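Handwriting and Letterforms, Unit 4: Ink, Surface, and the Stain
Fulovdale Evening School, course handout

Welcome back, everybody. Last time we got a bit carried away with quills and ran out of evening, so these notes start in the middle of things, with ink itself, and I'll try to pick up the bits I rushed through. Please read them before you come in, and bring your practice sheets even if you don't like them much (I want to see those most of all).

Ink is a simple idea with a lot of trouble in it. You need something with color, something to carry it, and usually something to hold it in place once the carrier has gone. A carbon ink is soot in water with a little gum. The soot doesn't dissolve, so it sits mostly on top of the surface, and that is why old carbon writing can sometimes be washed off with a damp sponge. Iron gall ink goes on pale and darkens as the air gets at it, and it bites into the fibers. A scribe who wanted to correct it reached for a knife.

Red is a different story, and it's my favorite one. Scribes used it for headings, feast days, and the openings of chapters, and our word "rubric" comes from the Latin for red earth. The cheaper reds were earths and red lead, which leans toward orange. The expensive one was vermilion. If you handle an old account book you'll often find that the red has traveled, turning up as a dot in the margin or a smear on the facing page.

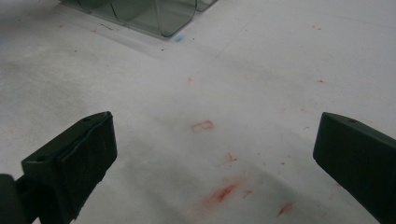
Surfaces keep a record of the people who work on them, and I'd like you to start reading yours as closely as you read the page. A tablecloth does it, a cutting board does it, a school desk certainly does it. Look at the pale one here, with its little red and orange-red smudges and specks and a single faint letter drawn by hand. Somebody studying letterforms ought to be able to spend a happy quarter of an hour with a mark like that — where is the stroke firm, where does it fade, which way might the hand have been moving? You won't be able to prove much, but you'll have looked properly.

Now to the reading for this unit, which is the Babaei ledger. It was begun in 1833 by a seed merchant in Zunberg, and we'll be using the copy in the back of your course packet, pages 19 to 60. The clerk wrote a good plain business hand with a long s that comes and goes as it pleases. Debts are in black, payments received are in red, and every so often the clerk runs short of red and thins it until you can hardly make out the figures. There's an entry for 3000 bulbs, ordered for September, that took me a whole weekend to read, and I'm still not easy about the second zero.
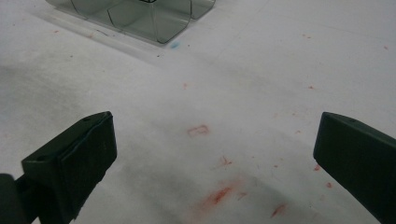
When you copy from the ledger, work slowly and keep your own notes in pencil. Write what is there, including the misspellings. If a letter is gone, put a dot in its place, and if you're guessing, put square brackets around the guess. It feels fussy at first — I grumbled about it for years — but you'll be so glad of those brackets when you come back to a page you'd forgotten.

For practice at home, use the Ponovex pads from the supply cupboard, since the paper is sized well enough that the ink won't feather. Rule your lines first. Copy any six entries from the ledger, with at least two in red, and let the black dry before you change pens.

Transcriptions are due 25 May 2018, on paper please, with your name on the back of every sheet.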